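About Us

Hi, I'm Érica Caldeira, and I started Trumoleo because I couldn't get a decent loaf of bread within walking distance of my own front door. That's really the whole story, but I've been told an About page should be longer than that, so pull up a chair!

I baked at home for years, mostly on winter evenings, mostly for my sister and her kids. Then a neighbor asked if she could buy a loaf, and then her neighbor asked, and by August I had 15 people coming up the back steps before breakfast. My kitchen has one small oven. You can guess how that went (I was getting up at 2:30 and falling asleep in my soup).

So I rented the old shoe repair shop at 304 Remetti Street. It still smelled of polish for the first month, and the floor slopes so badly toward the window that we had to put blocks under two of the racks. I love it anyway. The front has a counter and one long bench, and the back is all oven and flour.

Jeferson Dantas joined me that first fall. He'd worked in hotel kitchens and was sick of them, and he makes the rye, the cheese rolls and the orange cake that people fight over at the holidays. He also picks the music, so if you don't like old samba, come in the afternoon when I'm up front.

We bake up to 100 loaves a day and when they're gone, they're gone. I know that's annoying if you get here at four o'clock! Call in the morning and we'll put one aside with your name on it. The country loaf takes two days from start to finish, and I won't speed it up, because I tried once and it tasted like a sponge. The starter is the same one I kept in my fridge at home. It's called Caldeira, after my grandmother, who would have been horrified.

We also teach a beginner's class once a month. It's eight people around the back table, sleeves rolled up, and you go home with dough in a tub and instructions on how not to ruin it. Bring an apron and a container with a lid. Kids over ten are welcome with a grown-up. 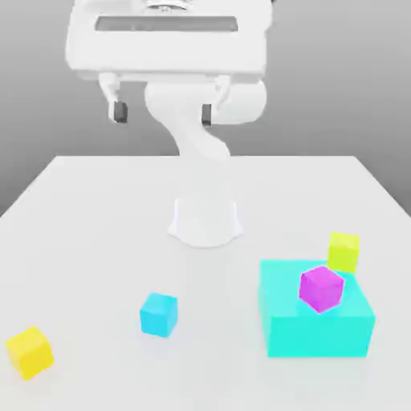

White robotic arm over a white table, computer rendering.

If you run a café or a small grocery nearby and want bread delivered, talk to Jeferson. He does the morning route himself and he's already got a few stops on the hill, so there's room for one or two more. We don't slice for wholesale orders, sorry, our slicer is older than I am and jams on anything with seeds.

We're open from 7 a.m. until the shelves are bare. Come say hi, and please hold on to the door when it's windy.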